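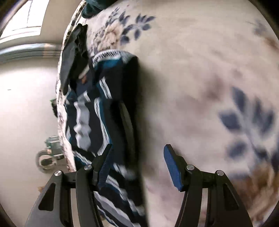 *Figure 1. Hand-held gripper over a striped garment on a printed bedspread, jaws open.*

# Unit 2: Collecting Demonstrations of Household Garment Handling

Course handout, Introduction to Robot Manipulation
Instructor: Shona Cruickshank
Laboratory supervisor: Sarita Rana
Revised 6 October 2019

## 2.1 Purpose of the unit

In Unit 1 students recorded demonstrations with rigid objects on the laboratory bench. The present unit extends that work to clothing. Students will record, label and review demonstrations in which a garment is picked up, moved and set down in an ordinary room. The recordings form the training material for the grasping policy to be built in Unit 3, and weak recordings made now will limit what each team can achieve later in the term.

Each team consists of two students. One student operates the gripper and the other keeps the log. Team members exchange roles after every 16 recordings.

## 2.2 Why garments are difficult

A rigid object has a shape that can be measured once and relied upon afterward. A garment does not. Its outline changes each time it is touched, part of it is usually hidden beneath the rest, and two attempts never begin from the same arrangement. For this reason the course does not ask students to describe a garment by its full shape. Students describe it by the part that is to be grasped.

Three terms will be used throughout the unit.

**Grasp feature.** A fold, edge, cuff, collar or seam that can be taken between the finger tips. In a rumpled garment, a raised fold is usually the best choice. In a flat garment, an edge is usually the only choice.

**Support surface.** Whatever the garment is lying on. A bench top is firm and does not move. A bed is soft, and its covering may be lifted together with the garment.

**Approach.** The motion of the open gripper toward the grasp feature, ending at the moment the jaws begin to close.

## 2.3 Reading the view before a grasp

The gripper camera gives a wide view in which straight lines near the border appear curved. In Figure 1 the left side of the room bends noticeably, while the area between the jaws is much easier to judge. Students should make their decisions from that central area and should treat distances near the border with caution.

The figure also raises a question that teams will meet often. One blue grip pad is against the striped garment and the other is on the plain part of the bedspread. Consider what each pad would take hold of if the jaws closed from this position. Teams should be ready to discuss the point in the seminar, with reference to the definition of a support surface given in 2.2.

Students should also observe how pattern affects the task. The bedspread carries a leaf and flower print, and the garment carries stripes. A program that depends on color edges will find a great many of them here, and only a few mark the real outline of the garment. The shadow along the right side of the garment is a further edge of this kind. Motion blur on the right half of the view softens the print but leaves its colors distinct.

## 2.4 Recording procedure

1. Prepare the garment by dropping it from waist height. Do not arrange it by hand.
2. Enter the garment, the support surface and the light source in the log.
3. Begin recording with the jaws open and the grasp feature in view.
4. Move at a steady pace. Fast turns produce blur that cannot be corrected afterward.
5. Bring both finger tips to the chosen feature before closing.
6. Lift the garment clear of the surface, hold it still, and set it down in the agreed place.
7. Stop recording before the gripper is put down.

A failed grasp is to be kept and marked as failed. It must not be deleted or repeated under the same number.

## 2.5 Log format

| Field | What to enter |
|---|---|
| Recording number | Issued in order; never reused |
| Garment | Type and main colors |
| Surface | Bed, chair, floor or bench |
| Grasp feature | Fold, edge, cuff, collar or seam |
| Pads at closing | Garment only, surface only, or mixed |
| Outcome | Lifted, dropped, missed or surface lifted |

The log must be written during the session. Teams using the Salico spreadsheet template should lock the header row before entering data.

## 2.6 Quantity and review

Each team submits 132 recordings. Files are uploaded to the Mirneck folder on the course server under the team name. The class collection from June contains 965 recordings and may be used for comparison, but it may not be counted toward a team's own total.

Reviewing is done by a team other than the one that made the recordings. Reviewers enter the "Pads at closing" field without sight of the original log. Where the two entries differ, both are retained and the recording is brought to Ms. Rana.

## 2.7 Care of equipment

Check the pivot screws for looseness at the start of each session and report any fault to the laboratory supervisor. Students may not tighten them without permission. Grip pads should be wiped with a dry cloth after use, as lint reduces their hold. Grippers are to be returned to the Shearer cabinet with the jaws open.

## 2.8 Preparation for the seminar

Bring the log in printed form, together with one recording in which the surface was lifted along with the garment. Each team will present its recording and state at what point in the approach the error could have been noticed.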